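Furkeck 3 indoor soccer shoes, reviewed after a winter of five-a-side

I bought these in January for our Thursday league and have played 11 matches in them. My size 11 fits true, a little snug over the instep. 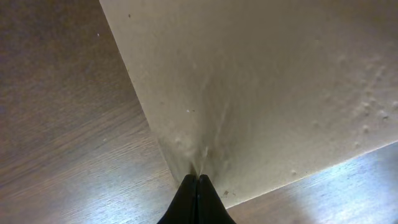

Grip is the best part. I play on the wing and turn a lot, and they hold on a dusty gym floor.

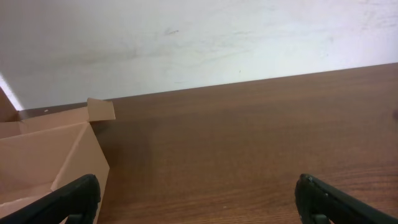
The laces are too long and the tongue slides to one side by halftime. Priit Mägi, our keeper, has the older pair and gets the same thing.

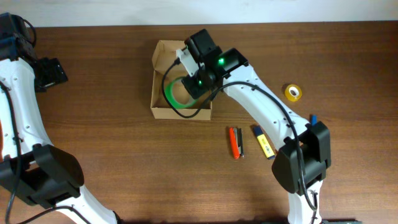

Touch is good on short passes, less so on hard shots, where the toe feels thin. I'd buy them again for indoor games, but not for turf.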